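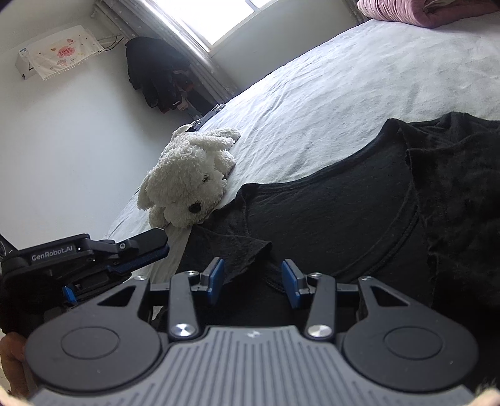 11/7/25

Proofs for the Ullgate visitor guide came back from Segers this morning and I spent most of the day with a red pen and way too much coffee. The map is finally right! (The ferry dock was on the wrong side of the harbor in the last round, and I'd missed it twice.) The restaurant pages still need work. Two places changed their winter hours and one phone number is short a digit, so I have calls to make tomorrow.

We settled on 1,000 copies for the first run, with 265 going straight to the hotels in Vevlow. I wanted more for the hotels, but they still have some 30 of last year's sitting in the racks, so fine, I gave in.

Ad sales are okay. The back cover is sold, the inside front isn't, and I keep going back and forth on whether to drop the price or just run the beach walk photo there. It's such a pretty photo.

Everything has to be at the printer before December. Still no word from Stakine about the cover paper, and I've left two messages. Need to write the festival page too, ugh, all I have is a headline. Soup for dinner, then bed.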